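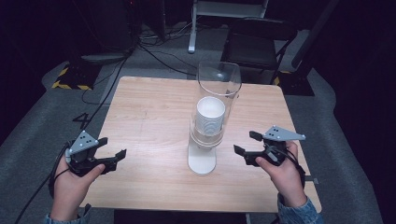
Progress report, Black Sea grain corridor monitoring project

Period covered: second half of grant year one
Submitted Thu 14 April

1. Where we are

Short version: on track with the database, behind on the port interviews, budget OK but tight on travel. Longer version below. Sorry for the rough state of this, two of us are still on the road and the portal closes tonight.

The project follows how small importing countries cope when sea trade through contested waters gets cut or slowed down. Who they buy from instead, what they pay, which governments they end up owing favors to. You funded us to look at the politics more than the prices, so that's what most of this is on.

2. Work done

Shipping notices. 1,361 port and carrier notices collected and coded so far. Each one tagged by route, flag state, type of restriction and whether a government was named as the cause. Coding is double-checked on a sample. Agreement between coders was weak on the "type of restriction" tag in the first batch, so we rewrote the guide and recoded. Much better now.

Interviews. 43 done, against a target of 80 for the year. Mostly trade ministry staff, customs officials and grain buyers. Almost all by phone or video. Buyers talk freely, ministries less so, and several wanted questions in writing first and then answered with a press statement.

Partner work. Bisgaard is handling the insurance side: war risk premiums, which insurers pulled out of which routes, and whether state backing filled the gap. Their first memo came in late but is solid. Second memo due in July.

Data tools. Moved the notices out of spreadsheets and into Grakex. Took longer then planned. Search works, export works, map view does not yet.

3. What we are seeing (early, please don't quote)

- Importers with two or more suppliers before the disruption did not switch right away. They waited, drew down stocks, then switched late and paid more for it.
- Neutral public statements and actual purchasing don't line up. Several governments that abstained in votes had already signed new supply deals with one side or the other.
- Transit states are getting more out of this than we expected when we wrote the proposal. Control of a strait or a rail link is being used to reopen old arguments, on fishing, debt, visas, that have nothing to do with grain.
- Regional blocs mostly absent. Joint buying gets talked about at every summit. We found one case where it got as far as a draft.

The third point is the one we'd like to spend more time on. See section 6.

4. Problems

Port visits. Two of the four planned visits were called off, one over security advice and one because permission never came. Remote interviews cover some of the gap but not dock-level stuff like actual queue times.

Translation. Under-budgeted. Resetti has been doing the Turkish, Romanian and Arabic material and the quality is good, but the volume of notices was well above our estimate. We moved money from the spring workshop to cover it (agreed with your office by email, copy in the annex).

Staffing. Lost our part-time researcher to a full-time job. Replacement starts next month. Interview numbers will pick up after that.

Sanctions lists. Lists change faster than we can tag them. We now record the date we checked, and leave it at that.

5. Money

Spending in line with the plan overall. Travel underspent, translation overspent, the rest close to the line. Full table is in the annex. We are not asking for more at this stage. We would like to carry the unspent travel money into year two so the port visits can still happen if access opens up.

6. Next steps

- Finish interviews, priority to transit states
- Get the map view working or drop it
- First public brief, on neutral votes and supply deals, short, for parliament staff and journalists
- Closed workshop at the Zorkville office. Smaller than first planned, one day instead of two
- Share the coded notices with other research groups. We have had over 100 requests for access since the project page went up, did not expect that

One decision needed from you: can we shift the third case study from import costs to transit states? Same budget, same deadline. The import cost angle is now covered pretty well by other people and the transit material is new. We need an answer before the replacement researcher starts, so the interview list can be redone in time.

Annexes: budget table, interview guide (revised), coding guide v3, email on workshop funds. Bisgaard memo sent seperately.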